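I'll say it plainly: small hardware shops should hang their tools up where we can see them. Bins are for potatoes.

Todor Atanasov and I have argued about this since August. He swears by the big Torkura on the ring road, all 3639 square metres of it, where you dig through a crate for a screwdriver and come up with a tap washer. I like a board. You walk up with your basket, you see a scraper, a screwdriver, a little roller, and you're out again before the parking runs over (30 minutes in Sirnside, and they do check).
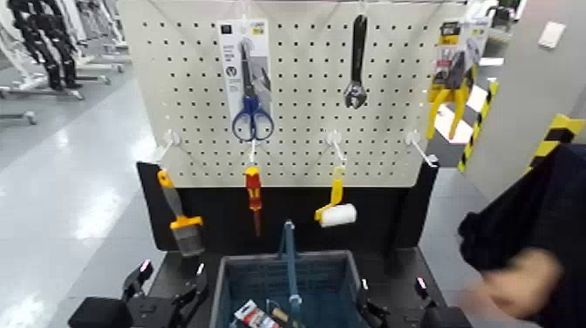

## An empty hook is useful

Todor says pegboard wastes space. Well, yes, a bit! But a bare hook tells the staff something needs filling, and a crate can be down to its last three brushes before anybody looks in.

The small roller wins me over every time. It has a slot in the handle, so somebody meant it to hang — why would you chuck it in a heap with its fluffy sleeve squashed flat?

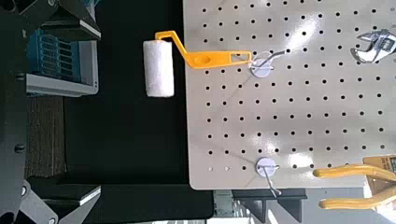
*Mini roller on its wire hook, yellow handle flat to the board.*

My one grumble is spacing. Rollers stick out sideways, and I'd give each one far more room than a screwdriver gets. Plenty of shops cram them in, and then you can't lift one off without bringing down its neighbour.
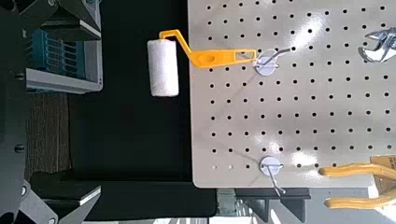

*Slot end of the handle, close to the upper hook.*

I've started on my own garage now, with 20 hooks and a secondhand board. Todor is keeping his biscuit tins.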